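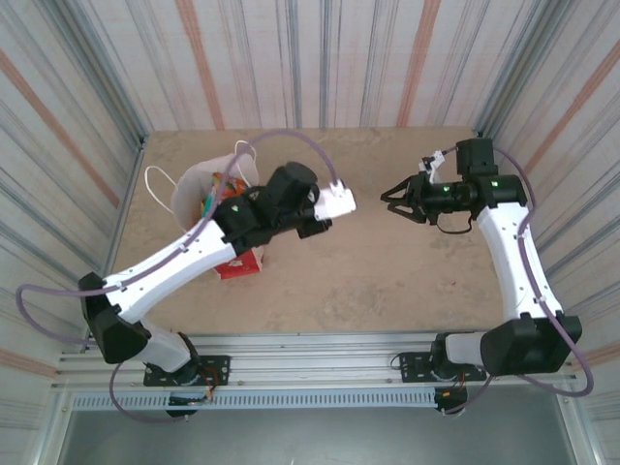
Cellule Alva, deux bras, tâche d'ensachage.

Diapo 1. Bonjour. Titre, ne pas le lire à voix haute. Annoncer tout de suite que je parle d'un défaut que nous n'avons toujours pas expliqué, et que je me méfie de l'explication officielle. Demander qui, dans la salle, a déjà lu « cause : éclairage » dans un rapport. Attendre les mains.

Diapo 2. Les faits. Campagne d'octobre chez Pronance, 230 cycles, 76 arrêts de sécurité. Le contrôleur Zavton coupe dès que les deux poignets passent sous la distance minimale. Il a coupé. Très bien. Sauf que dans 20 de ces arrêts, le journal donne une distance correcte jusqu'à la dernière ligne. Donc soit le journal ment, soit la coupure vient d'ailleurs. (Pause. Laisser la contradiction s'installer, ne pas proposer de réponse.)

Diapo 3. Le rapport Balenard. Citer la phrase sur la « perception dégradée » et rappeler que le mot « dégradée » n'y est défini nulle part. Leur remède : changer les lampes. Devis joint, évidemment.

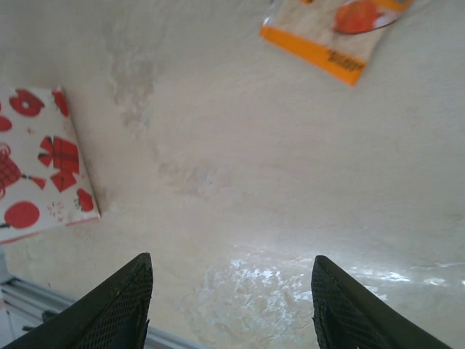 L'hypothèse du reflet mérite qu'on la prenne au sérieux cinq minutes, pas davantage. Elle dit que la caméra de poignet perd le plan de la table et que le bras corrige en hauteur au mauvais moment. Le reflet existe, je ne le conteste pas : il est en plein entre les deux doigts noirs, alors que la boîte à motifs rouges et le sachet à bord orange restent à l'écart, sur une surface mate. Mais une tache claire entre les doigts ne dit rien de la distance entre deux poignets, et c'est cette distance-là qui déclenche la coupure. Si quelqu'un a une chaîne causale complète, je l'achète. Je ne l'ai lue dans aucune des trois versions du rapport.

Diapo 5. Ce que nous avons essayé. Lampes baissées : des arrêts. Stores fermés : des arrêts. Vitesse réduite de moitié : moins d'arrêts, mais moins de cycles aussi, alors prudence avec le joli graphique. Dire que c'est moi qui l'ai fait et que l'axe vertical ne part pas de zéro.

Diapo 6. Ma piste, à présenter comme une piste. Les deux bras n'ont pas la même horloge. Décalage mesuré au banc : presque 50 millisecondes dans le pire cas. À l'approche, cela suffit pour que le superviseur compare une position fraîche à une position périmée. Je n'ai pas reproduit le défaut à volonté. Le dire avant qu'on me le demande. 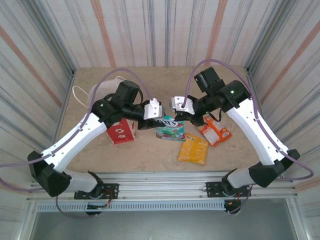
À Pronance, on m'a répondu que si l'horloge était en cause, les arrêts se répartiraient sur tout le cycle, et qu'ils se concentrent au contraire quand les pinces se rejoignent. L'objection est bonne. Ma réponse : c'est la seule phase où la marge est assez mince pour qu'un retard compte. Cela reste un argument, il me manque la mesure.

Diapo 8. Ce que je demande. Un horodatage commun, côté Zavton. Les journaux bruts, pas le résumé. Et qu'on n'élargisse pas le seuil de sécurité « provisoirement » en attendant. J'ai vu passer la proposition. Insister ici, quitte à sauter la diapo 9.

Diapo 9 (si le temps le permet). Tableau des arrêts par phase. Ne pas commenter la colonne « divers ».

Questions. On va me parler du coût des lampes. Renvoyer à la diapo 5.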